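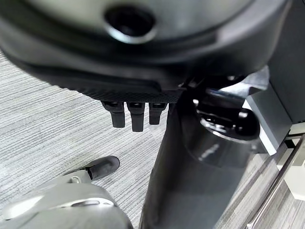
What do you do about frost when there's no heater in the greenhouse?

Bubble wrap on the inside, a candle under a clay pot, and you get up at 2 to check it.

That was Ju-won's answer anyway. She'd written it on the back of a Rinton seed packet and stuck it to the door. Ji-hoon read it twice. Went in.

Cold. Not killing cold, not yet. Fifty tomato seedlings on the bench, all his, all leggy, all leaning at the glass like people waiting for a bus.

"You started them in March," she said. She was behind the water barrel, tape in her teeth. "Everybody starts too early in Pornham. Then it freezes in May and they cry."

"I'm not crying."

"Hold this."

He held it. Bubble wrap, a whole roll, sticking to his sleeves. She taped. The Stolleretti greenhouse was older than both of them, steel frame, half the panes swapped out for plastic over the years, and the wind came thru every place where one met the other. You could find the gaps with a wet finger. He found a lot of gaps.
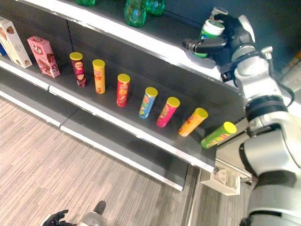

"Bottom row first," Ju-won said. "Cold sits low."

So, bottom row. On his knees in the gravel. Then the door, then the vent that never shut right, then the corner where old Choo used to keep his lemon tree before he moved away. The ring from the pot was still on the slab. Neither of them put anything there.

Dark by the time they finished. She lit the candle, set the pot over it on two bricks. Tiny light. Stupid, really, against all that sky.

"That's it?"

"Thats it. Go eat something."

He didn't. Sat on the upturned bucket with his coat zipped to the chin and watched the thermometer drop a line, then another. Then stop. He tapped it. Still stopped.

At 2 the door scraped. Ju-won, boots on the wrong feet, blanket over her head.

"You were supposed to be asleep," he said.

"So were you."

She moved a seedling an inch closer to the pot, looked at it, and moved it back.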